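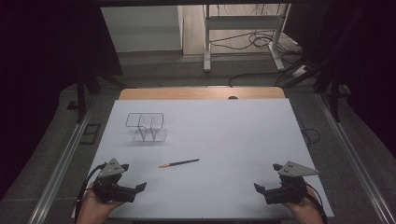
Figure 1. Desk surface with a clear two-part container and a pencil.

Office Organization, Unit 4: Where Things Live on a Desk
Course handout, October 2025

In the September unit we studied paper flow, meaning the way a document enters the office, waits, and leaves it. Now we go down to the single desk. Please read this handout before the class and bring your own notes from the exercise in the last part.

1. Three zones

The near zone is everything you can reach while your elbows stay close to the body. The middle zone needs a stretched arm. The far zone needs you to stand up or to move the chair. Most people know this when they hear it, but few desks are arranged by it. The usual mistake is that the near zone is full of things which arrived last.

A thing should be put in a zone by how often the hand goes to it. A stapler used once in a morning can be in the middle zone. A contract folder opened every month belongs in the far zone, even if it is important. Importance and frequency are different questions, and students mix them very often in the written work.

2. Open and closed storage

Open storage shows its contents. Clear containers such as the one in Figure 1 are in this group, also trays and wall rails. Closed storage is drawers, cabinets and boxes with a lid. Open storage is quick, but it asks for more discipline, as every small disorder is seen. Closed storage is calm for the eye and slow for the hand.

A divider inside a container is useful only if each side has one kind of thing. When the two sides begin to mix, remove the divider or remove one kind of thing.

3. Case: the Keltell front office

Keltell is a small shipping office with 6 desks. Each desk had its own supply of pens, labels, tape and envelopes, and the same items were ordered again and again. The office moved all spare supplies to one shared cabinet. On the desk remained only what is used during one working day. The stock of envelopes was limited to 100, with a new order placed when 11 were left.

In the first week the workers complained about walking. The cabinet was then moved from the corridor to the middle of the room, and the complaints became fewer. For discussion: was the first place of the cabinet wrong, or was the desk supply too small?

4. Exercise

Work at your desk for 90 minutes as usual. Each time you reach for something, write its name and the zone. Do not tidy before you start. Afterwards, mark the things in the near zone which you did not touch. Bring the list to class.

Related handouts
Unit 2: Paper Flow in a Small Office
Unit 3: Labels and Filing Order
Unit 5: The Shared Cabinet
Case reading: Plinia Archive Room
Case reading: Josetti Mail Desk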